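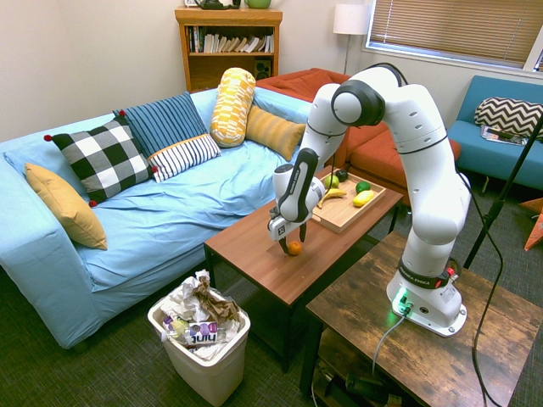 Can a machine tidy a living room yet? Bits of it, slowly, and it depends very much on which bits you mean and how patient you're feeling.

I've had this conversation so often lately that I'm putting it all in one thread, so bear with me, it's a long one (put the kettle on).

**2/** Putting fruit in a tray sounds like the easiest chore going. A toddler can do it! But a banana wants holding one way and an orange quite another, and if you pinch an avocado like you'd pinch a lemon you'll be having guacamole whether you planned it or not.

**3/** My old friend Teodoro Barroso fitted conveyor lines at Climier for 15 years, and he always told me the clever part of a factory was the bit that made every item arrive facing the same way. Living rooms don't do that for you, bless them.

**4/** Then there's soft stuff. Sofa throws, wrinkled covers, cushions that have slumped over. I'd love a machine that straightened a loose cover and plumped the pillows afterwards, and I think that's a good deal further off than the fruit.

**5/** Bins are somewhere in the middle, I reckon. Dropping one crumpled bit of paper in is fine. A bin already full to the brim, with a plastic bottle on top, is a different matter, and that's the bin most of us have got at home.

**6/** Gonzalo Vidal asked me in October whether he should hold off hiring a second pair of hands for the packing bench at his shop. I said no, hire the person, and look again in 2 years.

**7/** I do want to be proved wrong, mind! If you've seen a machine do a proper household chore in a proper lived-in room, start to finish, please tell me which chore it was and how long it took. I'll read every reply, though probably after supper.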